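Corkholm Shared Transport Users' Group
Minutes of the regular meeting, Monday, 6:30 p.m., library meeting room

Chair: Réka Antal
Minutes: Kadri Eglītis
Apologies were received from two members on the north side, who had no bus.

1. Minutes of the previous meeting

The minutes were read and accepted with one correction. Under item 4 it was written that the night minibus "will" stop at the hospital gate. The correct word is "may." The operator has not yet confirmed this stop.

2. The new minibuses

Réka Antal informed the meeting that the town has chosen the Vudeo electric minibus for the dial-a-ride service. The contract is for 5 years. The first vehicles are expected in March, and the old diesel vans will be taken out of service one by one when the new ones arrive.

Members who went to the viewing day at the depot gave their impressions. The door is wide and the floor is low, and a person with a walker can enter without help. The seats are firm. Two members found them too firm for the long ride to Pristerbridge. The ceiling handles are too high for shorter passengers, and this point was repeated by several people.

It was asked whether the ramp can be opened by hand when there is no power. The depot manager had answered that yes, it can, but that he did not have the tool with him to show it. The group would like to see it done before the service starts.

Mr. Antal (not related to the office of chair, but the husband of the chair, as he asked me to write) wished to record that the color is ugly. Other members like the color. No decision was made on this.

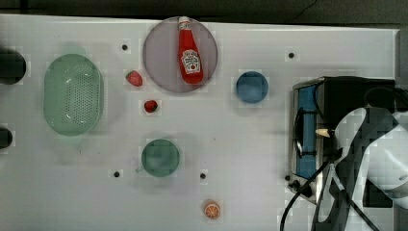 There was then a longer discussion about the space for wheelchairs. In the present vans there are two spaces, and in the Vudeo there is one fixed space and one which is made by folding three seats. If the three seats are occupied when the second wheelchair user is waiting, it is not clear who must move. The chair said that the driver will decide. Several members did not agree that this should be left to the driver, who is already busy with the doors and the payment. The group asks for a written rule, in large print, inside every vehicle.

Action: Réka Antal to write to the transport office about the handles, the ramp and the rule for the folding seats.

3. Fares and the travel card

The single fare stays the same until the summer. The travel card will be changed from paper to plastic. The town has ordered 3,000 cards in the first printing, and the office believes that this is enough for all present users.

Members asked what happens with unused rides on the paper card. According to the letter from the office, they can be moved to the new card at the counter in the town hall. They cannot be moved by telephone or by the driver. It was remarked that people who use dial-a-ride are often the same people who cannot easily come to the counter. The chair will propose that the office sends a person with the card machine to the health center for one morning each week during the change.

A deposit of any kind on the plastic card was opposed by all present.

4. Charging place on Mill Lane

The contractor Sproģis has presented a drawing of the charging place behind the market. It takes away the spaces where family cars now wait for passengers of the Pristerbridge bus. The drawing shows a new waiting area on the other side of the lane, but there is no crossing on it and the lane is dark in winter.

One member lives directly opposite and is worried about noise from the chargers at night. The contractor's leaflet says only that the equipment is "quiet." The group thinks that a number would be more useful than this word. It was also asked how heavy the traffic on the lane is at present. The last count was 1,000 vehicles in a day, but it was made while the main road was closed, so the normal figure must be smaller.

Vote: the group supports the charging place on the condition that a crossing with lighting is built at the same time. All in favor, one abstention.

Action: Kadri Eglītis to send the result of the vote to Sproģis and to the transport office, with a copy of the drawing where the missing crossing is marked.

5. Booking by telephone

The telephone line opens at 8 a.m. and many members report that it is busy until 9. A booking by the website is possible, but the website does not accept a return trip on the same day with a different address. The user must make two bookings, and then the second one is sometimes refused.

The chair asked that everybody who has this problem writes down the day, the hour and the message that was shown. Without such notes the office always answers that the system works normally. A sheet for this purpose was passed around, and more sheets are at the library desk.

6. Money

The group has received a grant of 500 from the town for printing and postage. The currency was discussed for a moment and it is dollars. Half of it will be kept for the large-print timetable, which must be printed again after the March changes. The offer from the printer was found too expensive and a second offer will be asked for.

7. Other matters

The shelter at the school stop still has no bench. The office promises it "soon," the same as at the last two meetings.

A lost umbrella (green, long handle) is with the driver of the morning van.

It was proposed to start the meetings at 6 p.m., so that members can reach the last van home without leaving early. Accepted.

Next meeting: same room, first week of next month, 6 p.m. The chair will ask the depot manager to come and to bring the tool for the ramp.

The meeting was closed at 8:10 p.m.

K. Eglītis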